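Chapter 9
Evaluating a Commercial Two-Arm Kit: The Skevden Bench Package

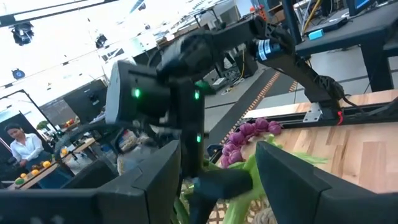
Figure 9.1 Produce handling on a butcher-block bench, seen from the wrist of one arm. The second arm is mounted to an aluminum rail at the far side of the tabletop.

Chapters 7 and 8 treated the arm and the gripper as separate purchases. Many buyers do not work that way. They order a kit in which the arms, grippers, wrist cameras, rail and control software arrive together and are meant to run together. This chapter takes one such kit, the Skevden bench package, and works through the questions a buyer should settle before signing the order.

The test work was carried out by Titilayo Onuoha and Nnamdi Ibrahim at the Adebisi teaching laboratory in August. The kit was bought at list price through the reseller Wallby, and neither Skevden nor Wallby saw the results before they were written up.

9.1 What the Kit Contains

The base order covers two arms, two grippers, two wrist cameras, one rail and a license for Plikari, the control program. The tabletop is not included. Power supplies are listed on a separate line of the order form, and a buyer who overlooks that line receives a kit that cannot be switched on.

Each arm is carried by a bracket bolted to the rail. Bracket position is set by hand and must be entered in Plikari before the first move. The program does not measure it. An error of a few millimeters at the bracket reappears as an error at the fingertip, and the operator will usually blame the camera first.

9.2 Why Produce Was Chosen

Suppliers tend to demonstrate with blocks, cups and cartons. These objects are rigid, and one copy is the same as the next. Vegetables are a harder load. A bunch of bulbs shifts as a unit until one bulb slips free. A long stalk bends under its own weight. Leaves hide the point at which the fingers should close. Figure 9.1 shows the typical problem: round purple bulbs and pale green stalks lie together, and the finger must reach down into the greenery.

The figure also shows what a wrist camera gives up. The two fingers of its own gripper fill the lower corners of the view, and part of a woven basket is hidden behind one of them. Any software that relies on this view alone must work without the hidden region.

9.3 Test Procedure

The trial set consisted of 600 single picks, divided evenly among three loads: tied bulbs, stalks, and the two mixed. Each load therefore received 200 picks. A pick was scored as complete when the item was lifted clear of the table, carried to the basket and released inside it. Items dropped on the way were scored as failures even when they landed in the basket.

Of the 600 picks, 252 were completed with the factory settings. Most failures in the mixed load had one cause. The fingers closed on two items at once, and the grip force was set for one. Lowering the closing speed in Plikari reduced this fault but lengthened every cycle, including the cycles that had been succeeding. Section 9.5 gives the full table by load.

9.4 Reading the Supplier's Figures

The data sheet states a cycle time but does not state the object. Before comparing two kits, the buyer should obtain the following in writing:

- the object used in the timed run
- whether both arms were moving
- whether a failed pick stopped the clock
- the bracket spacing on the rail

Skevden answered the first and last of these by email and referred the other two to Wallby.

We use cookies to remember your reading position. Accept | Manage settings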